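Ticket: Vehicle listings show wrong mileage and duplicate option lists
Product: Fleklow Dealer Inventory
Reported by: Nandini Kartha, Tavares Motors
Assigned to: Gisela Kohlhase
Status: Resolved
Opened: Thursday, April 20, 2023

Problem as reported
After this morning's feed from Clisus, 16 used cars on our public site show the wrong mileage. A wagon with 2,735 miles is listed at 2. The option list also prints twice on each of these cars, once in capitals and once in normal type. New stock looks fine. I have hidden the worst ones for now, but two have inquiries open and I need them back up.
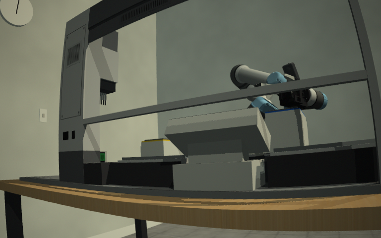

Wall clock and table.

Gisela Kohlhase, 9:40
Please send the stock numbers and tell me whether the cars were edited by hand after the December price update. Don't re-save them yet.

Nandini Kartha, 10:05
List sent by email. Yes, all of them were edited by hand. We changed the paint names because the import had cut them short.

Gisela Kohlhase, 10:50
Checked the feed file. Clisus now sends mileage with a comma in it. Our importer stops reading at the comma, so 2,735 comes in as 2. Cars under 1,000 miles are not affected. I looked at one at 600 and one at 800 and both are right.

The duplicate options are a separate fault. When a listing is edited by hand, Fleklow locks the description. The feed can't overwrite it, so it adds a second copy underneath.
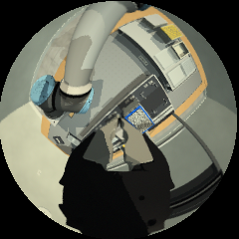 To clear both on your side:
1. Go to Inventory, then Import Rules.
2. Set the number format for mileage to "comma as thousands."
3. Under Locked Fields, change Options from "append" to "skip."
4. Run the import again for used stock only.

Nandini Kartha, 11:30
Done. Mileage is correct on all of them. The Tirus coupe still shows its options twice.

Gisela Kohlhase, 11:45
That one has the extra copy saved in the description itself. Open it, delete the block in capitals and save. The new rule will leave it alone after that.

Nandini Kartha, 12:10
Fixed, and the hidden cars are live again. OK to close.

Closing note: importer change logged for the next release. Sites that have not set the mileage format will still need step 2.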